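Clusix open day at Furnwood, Tultisley – notes and questions
Forum: Small Arms and End Effectors > Visits and Shows

ribbed_rail wrote:

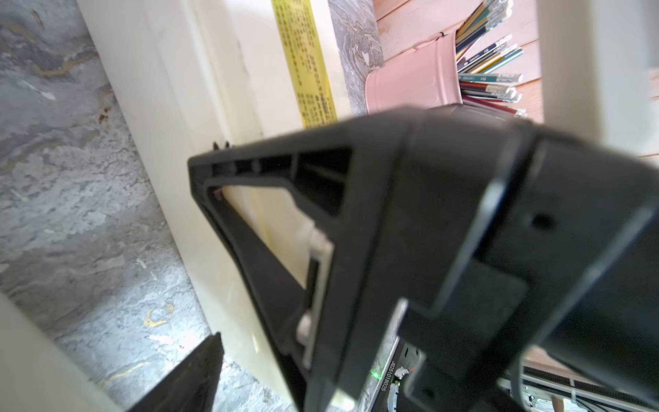
Wrist camera view from the demo bench, pencil cup behind the gripper.

Went to the Clusix open day at the Furnwood unit in Tultisley on June 7, 2026. Writing it up while I still have the handout. There were 14 of us in the afternoon group and we got 60 minutes, which was enough for the talk and one bench.

The arm is a small desktop one with a two-finger gripper in black plastic. The task was picking up stationery and putting it down somewhere else on the desk. Finbarr Dolan ran the session. He said the policy was trained on 1483 teleoperated episodes, all recorded on two benches. The wrist camera is the main input and there is one fixed camera above, which they switch off for part of the demo.

With both cameras on I saw 11 attempts and nine of them ended with the object where it was meant to go. With the overhead camera off I saw fewer, and I did not write the number down, so I won't quote one.

Questions for anyone who went in the morning: did you get to see the calibration step? We were told it had been done before we arrived.

kp_offset wrote:
I was in the morning group. Calibration was shown, but only the hand-eye part. They moved the arm through a set of poses in front of a printed board and it took a few minutes. No figures given for the residual error. I asked and was told it would be in the July write-up.

Your still shows what bothered me about the mounting. The gripper body takes up the middle and the right of the view. You are paying for a full sensor and a large part of it is looking at black plastic.

ribbed_rail wrote:
Agreed that it takes a lot of the view. Finbarr's answer in our session was that the gripper is always in the same place in the picture, so the network learns to ignore it, and having the fingers visible helps with the last part of the approach.

kp_offset wrote:
The fingers, yes. The housing, no. In your picture you get one dark fingertip at the bottom left and the housing opposite. That fingertip is the useful bit. Move the camera outboard and tilt it in and you would keep both tips and lose most of the rest.

tallow wrote:
Then you hit things with the camera. We run a similar layout and tried an outboard bracket. It caught on the edge of every tray we put in front of it. A close mount with a poor view beats a good view on a bent bracket.

Also, the background in that still is harder than people will give it credit for. Marble pattern on the left with gold flecks all over it, pink boards at the back, a pink cup in front of the pink boards. If I wanted to make segmentation awkward I would pick something like that.

kp_offset wrote:
Or it is the background they trained on, in which case it proves very little. Two benches is two benches. Did anybody see it work on a plain surface?

ribbed_rail wrote:
Not in our group. Somebody asked for it to be tried on the bare worktop by the door and the reply was that the arm base was bolted down.

m_herrera_fan wrote:
Different question. Is this the same gripper as on the Herrera arm? The ribs and the rectangular recesses along the edge look familiar. I have a cracked finger on mine and would like a source for spares.

tallow wrote:
Can't tell from that angle. Plenty of printed and moulded bodies have ribs and recesses like that. Measure the hole spacing on yours and send it to them.

m_herrera_fan wrote:
Will do. Can anyone read the yellow label on the cream panel?

ribbed_rail wrote:
No, I tried enlarging it. Columns of small text, too blurred to read. The board at the bottom is sharper, you can make out J625101 8025 next to the green LED, if that is any use to you.

m_herrera_fan wrote:
Not to me, but thanks. It will be a serial number, so no help with the part.

kp_offset wrote:
Back to the results. Nine from 11 on a bench they know, watched by one visitor, is not a success rate. I would want the same run repeated with the objects moved by somebody from outside the company.

ribbed_rail wrote:
I did not call it a success rate. It is what I saw. There is a second session in July and visitors can bring their own objects, up to the width of the gripper opening. I have put my name down and will take a bulldog clip and a glue stick.

tallow wrote:
Take something clear as well. A plastic ruler would do.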